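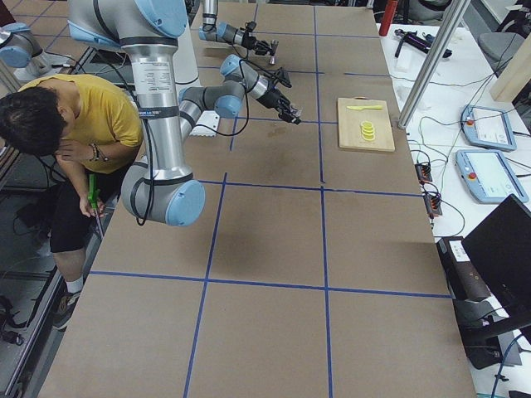

Brown tabletop with the blue tape grid.

Home > Community > Crafts and Kitchen > Ask
Filed under: work surfaces, tape, paper coverings
Posted March 24, 2025 by Ruth Mosquera

I want to mark a paper-covered table into rectangles with blue tape, so that boards and cups go back to the same place each time. The table is used for lemon slicing practice with plastic knives. My lines drift and the ends lift. What is the correct order of work, and do gaps matter?

Edivaldo Mendonça
Fix the paper first. Pull it flat and tape the underside at both ends, then leave it overnight. Mark the centre line in pencil and measure outwards from it — never from the paper edge, as a roll is seldom cut square. Lay the long strips before the short ones.
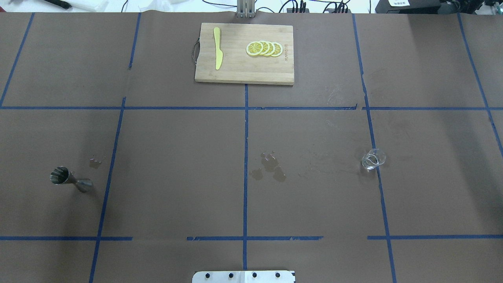 Gaps in a line do no harm if the corners of each cell can still be read. Ragged joins are another matter, as a board pushed across an overlap will catch and lift it. Trim both ends with a blade and butt them together. A bamboo board should sit wholly inside one cell if you want it returned to the same spot. I replace my paper every 11 days and the tape with it.

Durko
just use a wipe-clean cloth, paper is a waste

Nokley
Cloth creeps under a board. I would stay with paper, but allow 2 cm of clearance on each side of the board. Cups need less. Lemon juice will mark paper, so keep the slices on the wood.

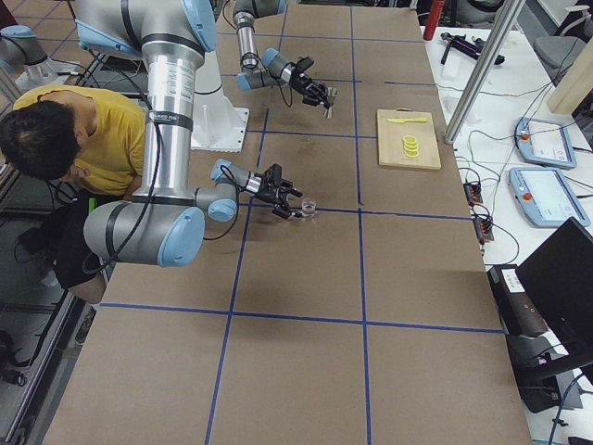
Cutting board with knife and lemon slices; clear plastic cup on the paper.

Back to topic list | Next | Report a post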